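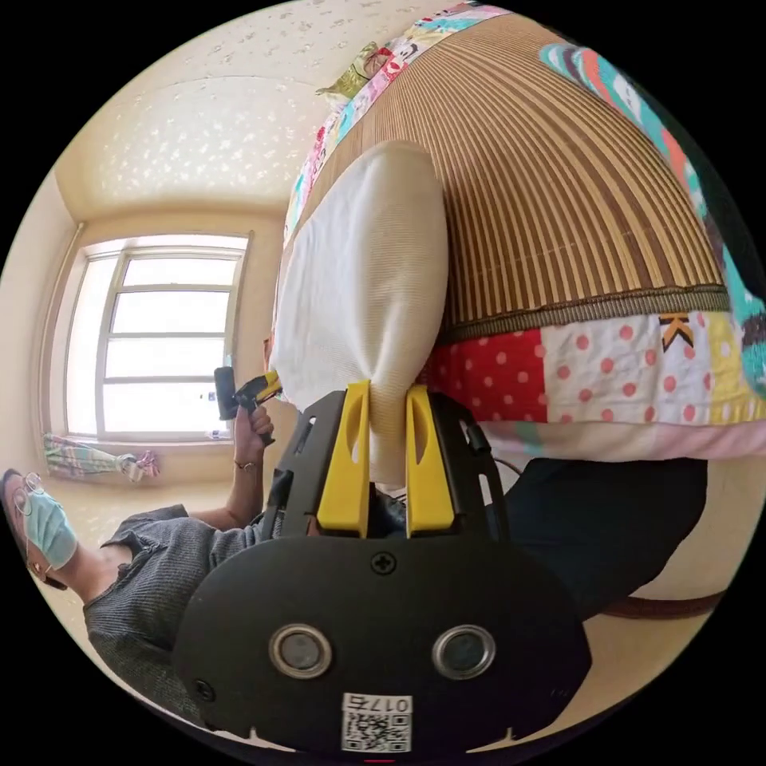
December 17, 2025

Bedding day. I've been putting off writing this up because my notes were on three different bits of paper, one of which had been used to wedge the window, so it all goes in here before I lose them again.

Main job was the spare bed: what goes on it, in what order, and what to do with the pillow. Hélène Cormier wants the bedding sheet finished before we do the same exercise on the big double, and she's quite right, we've been making it up as we go along and then arguing over it a fortnight later. So, from the bottom up.

The bamboo mat stays. I know it's December. I know a bamboo mat is a summer thing and I did say in May that it would be rolled up by autumn, but I've gone off that plan. The slats need something underneath them that gives a bit, and the mattress does that nicely, whereas last year when we stored it rolled up in the cupboard it came out with a curl that took 14 days under a pile of books to go flat. The dark olive binding is the bit I keep my eye on. Binding always goes before the slats do (the Lisden mat we threw away had perfectly good slats and an edge like a chewed shoelace). I've put down in the book that we lift the mat by the whole side and never by one corner. Please do this even when you're in a hurry! Especially then.

Care for the mat: wipe along the slats with a wrung-out cloth, never across. Across catches the edges and you get fluff in everything. I tried the stiff brush from the Van Wyk box and didn't like it at all, far too scratchy, so it's gone back to doing boots.

Next, the patchwork. I'm very fond of this one and I'll admit it gets special treatment. The squares round the side are a proper mixture – red with white dots, white with pinky-red dots, a pale yellow – and then there's the piece with the black and orange K on it. I have had two people ask me who K is. No idea, it's printed on the cloth. Anyway the rule for that quilt is cool wash, on its own, because of the red. I don't trust any red next to white until it's been through the machine a good many times, and I'm not going to be the one who turns the dotted squares pink all over. Hélène thinks I'm fussing. She also owns a grey towel that used to be blue, so.

Spin: we tried 900 on the plain test quilt and it came out creased like an old map, seams all bunched on one side. 540 was much kinder. Longer on the airer, obviously, but the seams lay flat and I didn't have to go near it with the iron. Write 540 on the label by the machine, somebody, I keep forgetting the pen.

The blanket with the turquoise and teal and orange in it goes along the top edge and gets no special instructions other than a good shake outdoors. It's a cheerful thing and it hides crumbs. I did wonder about folding it away in the chest during the day, but then it never comes out again, we all know how that goes, and somebody ends up cold and borrowing coats.

Now the pillow. The long white one with the fine ribbing, which is the nicest texture of the lot and also the most annoying to look after, as the ribs pick up every hair in the building. I went over the cover with the sticky roller (the Jurkel one, the handle is loose again) and that was all right if you follow the ribs. Going against them just pushes the fluff down in between. A damp rubber glove was better, oddly, and cheaper. I'd like us to try that on the other covers before we buy any more roller refills.

Pillow filling is still a bit of a sore point. My old Sturnine notes say to dry a pillow flat, turning it every so often, and Hélène was taught to stand it on end so the air gets at both sides. We had the conversation again over tea and got nowhere. Plan is to do one of each, same wash, same airer, and give each a squeeze at bedtime and again in the morning. If there are lumps I want it written down where they were and how big, please, as "a bit lumpy" in last month's entry was no use to anyone (my handwriting, I know).

Order for making up the bed, as agreed, until somebody has a better idea: mat straight first, then the quilt pulled so the border sits evenly down the side, then blanket, then pillow last of all. I used to put the pillow on before the blanket and then had to keep moving it out of the way, which is daft when you think how many times I've done it.

Timed myself twice from a stripped bed, 21 minutes the first go, but that included hunting for the blanket and a phone call, so ignore it. The second go I forgot to look at the clock at the end. Will do it again.

Things to get or do: a softer brush; olive thread as near as we can match it, for when the binding does go; a new label for the machine; ask Hélène whether the big double is having a mat as well or just the quilt, because if it is we need to measure up before anything gets ordered. Also the cupboard shelf wants wiping down before any clean covers go on it. There's a ring on it from a mug and I'm fairly sure it's mine.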